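How to Clean and Dress a Mannequin Leg

By Eftychia Stergiou

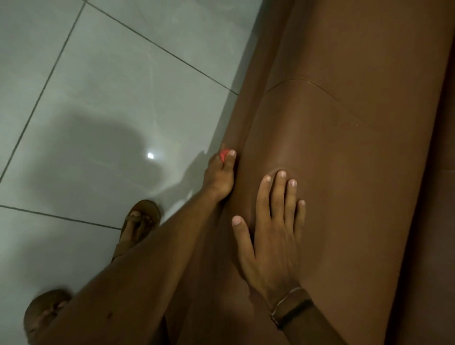
Molded legs pick up skin oil, tape residue and floor dust every time they are moved. I clean each one before it gets new pants or hosiery, and I do it on the floor, where it can't fall over.

What you need
Two soft cloths
Lukewarm water with a little dish soap
Baby powder
A clean sheet, if your floor is rough

Cleaning
1. Lay the leg down and hold it steady with one hand at the side.
2. Run your other palm slowly along the thigh and over the knee. You will feel grit and old glue before you see it.
3. Wipe from the thigh toward the foot with a damp cloth. Wring it out well. Water that gets into a seam will drip out later and mark the fabric.
4. Go over the seam with a dry corner of the cloth. Don't pick at it with a fingernail or a blade.
5. Rub tape residue with plain soap. Acetone dulls a satin finish, and I have one ruined leg in the Mahawong store to show for it.
6. Let it dry for 3 hours.

Dressing
Take off rings and bracelets first if you are putting on hosiery. Dust the thigh lightly with powder, gather the stocking down to the toe and work it up a few inches at a time, keeping the back line straight. For slim pants, feed the foot through with the leg still lying flat, then pull from the waistband.

Stand the leg up only after it is dressed, and tighten the base fitting by hand.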